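Teaching by Hand Still Has to Be Paid For

By Kadri Mets
20/03/2018

The pitch is always the same, and I have now sat through it in enough hotel conference rooms to recite it. You take the robot by the wrist, or you sit at a station with a controller, and you do the job yourself a few times. The robot watches its own joints move. Then you let go and it does the job without you. No programmer, no code, no waiting until May for the integrator to find a free week. Anybody on your shop floor can do it before lunch.

I would like this to be true. I spent 23 years in plants where changing the size of a carton meant calling a man in another state. But I have also stood next to people doing the teaching, and very little of what I saw there makes it into the pitch.

Take the word "show." When I show a new hire how to pull parts from a bin, I do it twice and talk the whole time. She already knows what a bin is. She knows that a part leaning on another part will slide when you pull it, and that if it slides you grab again. The robot has none of that, so the showing has to carry all of it. Every way a part can lie, somebody has to go and fetch that part with the arm, cleanly, while the machine records. If the person's hand wavers, the wavering goes in too.

Arturo Sala runs a small contract packing outfit and bought a package called Mimik last year to load one line. The salesman did a demonstration with 6 examples and it worked. Sala's own people ended up recording 1,000. "I could have packed the order by hand in that time," he told me, "and I would have been paid for it." He still has the system and says it's fine on that one product. He has not tried a second one.

Then there is the matter of who does it. The brochures have a cheerful operator in safety glasses guiding the arm with two fingers. Moving a big arm by hand is tiring work, even when the motors are helping you, and driving one from a pendant or a joystick is slow and fiddly in a different way. You are looking at the gripper from the wrong side. You have lost your sense of touch. Ivone Amaral, who taught arms by remote control for Tanby before going back to quality inspection, said the hardest part for her was learning to be dull. She had to stop making the clever little corrections a person makes with her fingers, because the gripper couldn't copy them. Her best recordings came from working like a machine so that a machine could learn from her. I've thought about that quite a bit since.

And she was good at it. I asked Tanby's people how they chose who would do the teaching, and got an answer about "engaged associates." What they wanted, as far as I could tell, was whoever had steady hands and wouldn't complain. They were paid the same rate as before.

Heino Toom sells these systems and is a decent man, and he thinks I am being unfair. His argument is that ordinary robot programming is worse: you still need the fixtures, the cell and the risk assessment, and on top of that you need an expert. He's right about that. If the choice is between a week of jogging points and a week of demonstrations, I might take the demonstrations.
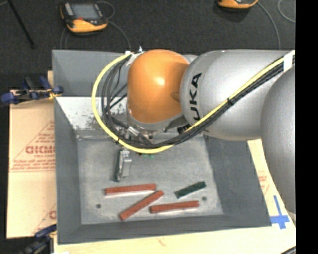
What I object to is the idea that the robot's surroundings don't count. They are most of the bill. A gripper has to be picked that suits the part. Cables have to be led along an arm that bends and twists, and tied so they don't catch. The bin has to stay where it was when the teaching was done, or the teaching has to be done again with the bin in other places. I have never seen any of this in a quote under "training." It goes in under "site preparation," or it doesn't go in, and the customer's maintenance crew does it on overtime.

Then ask about the success rate. Normunds Jankauskaitė at Paulauskas, who went further than most buyers do, made his supplier run the taught task on parts tipped in at random, with his own staff keeping the tally. It came to 71 percent. The supplier called this a strong baseline. Normunds called it an employee he would have to let go. More demonstrations would have raised the number, and the supplier was glad to sell him the hours.

So if someone offers to let your people teach the robot, ask for three things in writing. Ask how many demonstrations your part will take, and who pays if it takes more. Ask who owns the recordings, because your best operator's skill is in them, and at least one vendor I dealt with, Hekis, wanted to keep a copy. And ask what happens when the part changes.

I put that last one to a presenter this winter. He said you would simply show it again.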